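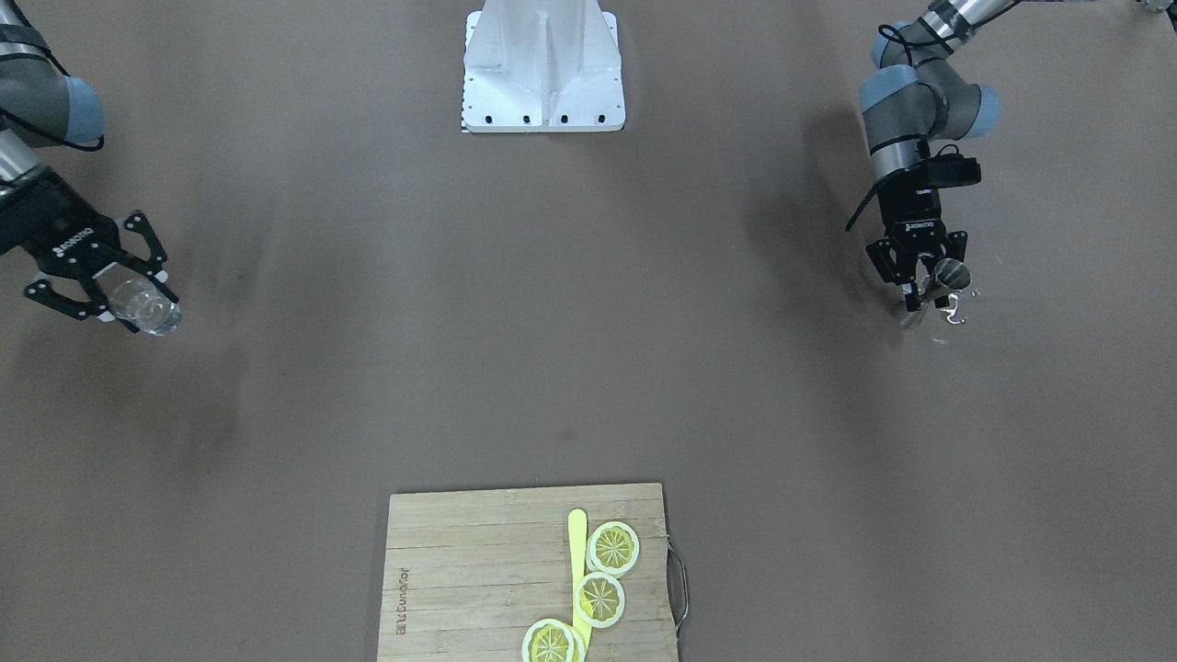

Slide 2. The clear bottle with the ribs

Start slow. Let people look at the bottle. Clear plastic, ribbed, small cap. Ask who has one in their bag right now. Hands will go up, including a few from people who signed the Istwood refill pledge in January. Don't make a thing of it.

Say: I was asked to speak about how we can get rid of these. I'm not convinced we know how, and I'm not convinced the stuff we've bought so far has helped.

Slide 3. What the pledge counted

220 people signed. The newsletter called that a success. A signature is a signature. I asked what happened to bottle orders for the building over the same stretch and got three different answers, depending on which supplier sheet you open.

The one I trust most is the Cullau invoice: 159 cases before the pledge, almost the same after. If someone has a better number, please bring it. I've asked twice.

(Pause here. Somebody from facilities usually wants to jump in. Let them.)

Slide 4. The refill station

Cillness sold us the station by the stairs. The brochure has a counter on the front page, "bottles saved." What it counts is water going through. Fill a coffee mug, it goes up. Rinse out a lunchbox, it goes up. I stood there and rinsed a lunchbox.

I like the station fine. The water is cold and it's close to my desk. I just don't want that counter quoted in the annual report again.

Slide 5. Reusing the thin ones

This part gets the most questions so don't rush.

A lot of people refill the throwaway kind, me included. Claims to be careful with:
"It's the same as having a proper bottle." Try getting a brush through that neck. Try drying it.
"It's dangerous after one use." I hear this at every talk and the person never remembers where they read it. My worry is plainer: mouth, warm car, a week of not washing it.
"The ribs make it strong." They help it hold its shape. Squeeze one with the cap off and see how you feel about strong.

Bring a spare bottle for the squeeze. Empty it first this time.

Slide 6. The free steel bottles

Analyn Dagdag went through the lost and found at the Espiritu site and found 89 of the giveaway steel ones. Logo side up, most of them, never picked up. Thank her by name, she did it on her lunch.

A steel bottle that lives in a lost and found has replaced zero plastic ones. We're about to order more. Ask why, and wait for an answer.

Slide 7. What I'd try

Stop buying cases for meetings and put out a pitcher and glasses. Someone will say the glasses need washing. Yes.

Get one supplier sheet and stick with it.

Hold the steel bottle order until the ones we have are gone.

I don't know if it'll work. Check the invoices in the fall before anybody writes a newsletter.

Questions. If they ask about caps and recycling, say I'm still waiting to hear back from the hauler.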